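Thread on the Altow crossing counts, now that the July figures are in.

Altow is the street between the bus interchange and Prarnness market. It had one signalled crossing, with a staggered island and a guard rail. Pedestrians waited twice, once on each side.

The redesign by Athina Kalogeropoulos removed the stagger and the rail. People now cross in a single stage. Carriageway narrowed to 2 lanes, kerb radius at the market corner tightened.

We measured delay per person, kerb to kerb, at the evening peak. Vehicle delay was logged separately and is in the annex. 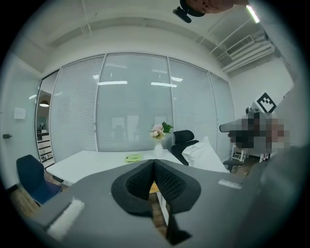

Median wait fell by 20 seconds. Most of that comes from losing the second stage. The signal cycle itself was left alone until the last week of the survey, and that week is excluded.

Side effect: more people stop on the market side. Marietjie Maluleke's stationary activity survey has the mapping. Benches were not moved, so seating does not explain it.

Weak points. Only 2 survey points, both on the north footway. No separate count for wheelchair users or people with prams. Rain was not controlled for.

Kourkoulas Road is next. Same method, with a third point by the school gate. It has a steeper crossfall, so drainage has to be settled before the kerb line is fixed.

Annex and raw counts go to anyone who asks. Please say which intervals you need.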